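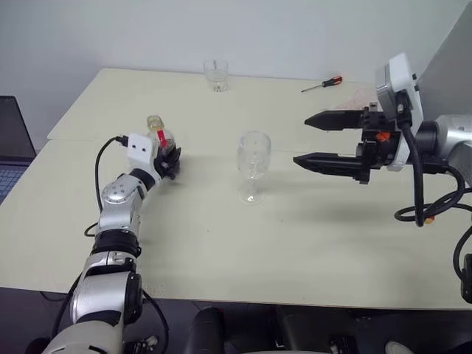 Section 4. Table Chores: Setting Up and Running Your First Session

Welcome back! If you've finished the mounting and homing steps in Section 3, your Jurnedeo is ready for some light work at the table. We know this is the part everybody skips ahead to, so we've tried to keep it short (and mostly failed, as you'll see).

Before you start, a word about what to expect. People ask us all the time whether a machine can do the household chores yet, and our answer is "a few of them, slowly, with you in the room." Picking up a small bottle and setting it upright somewhere else is well within reach. Clearing a table after a dinner party is still some way off. Clear glass is hard for the depth sensor to make out, and a thin stem gives the fingers very little to hold. Gleice Sampaio, who wrote most of the grasp routines at Flanness, still washes her own wine glasses by hand, and she suggests you do the same for anything you'd be sorry to lose.

4.1 Preparing the table

1. Wipe the tabletop and let it dry. Crumbs and sticky rings confuse the surface check more than you'd think.

2. Move the table until its near edge sits 30 centimeters from the base. If your table is made of two sections, push them together and run a finger along the seam. A small step there is enough to tip a glass during a slide.

3. Set out no more than four objects for the first session, with a hand's width between them. Choose empty containers.

4. Put away knives and anything else with an exposed blade. Tools such as screwdrivers may stay, as long as they're lying flat and well clear of glassware.

Note: Turn off any lamp that shines straight down on the table. Daylight from the side is fine, and mid-morning seems to give the best results in most kitchens.

4.2 Teaching a pick

5. Press and hold the Teach button until the ring light turns blue.

6. Guide the arm by the wrist, never by the fingers, until the hand is beside the object. Take your time! The arm remembers where it ended up and doesn't care how long you took getting there.

7. Close the hand from the touch screen, starting at grip level 2. Go up one level at a time if the object slips.

8. Lift it a little way, wait for the chime, set it back down, and press Save.

CAUTION: Never use grip level 4 or higher on glass of any kind. The bowl of a wine glass can break without warning.

CAUTION: Before each run, check that the cables hang free and have enough slack for the arm's full reach. A snagged cable can drag objects off the table.

4.3 Running the chore

9. Step back, say or press Start, and keep the stop button within reach the whole time.

10. If the arm pauses and shows code 835, it has lost sight of the object. Move the object slightly and press Resume. Code 919 means that the two arms have been asked to share the same space – press Stop, and teach one of the picks again from the other side.

Don't be discouraged if the first few tries go badly. Marcelino Brandão ran over 1320 practice picks on our Prindetti test bench before he was happy with the default settings, and he'll tell you that see-through objects still give him trouble.

For cleaning the fingers and replacing worn pads, go on to Section 5.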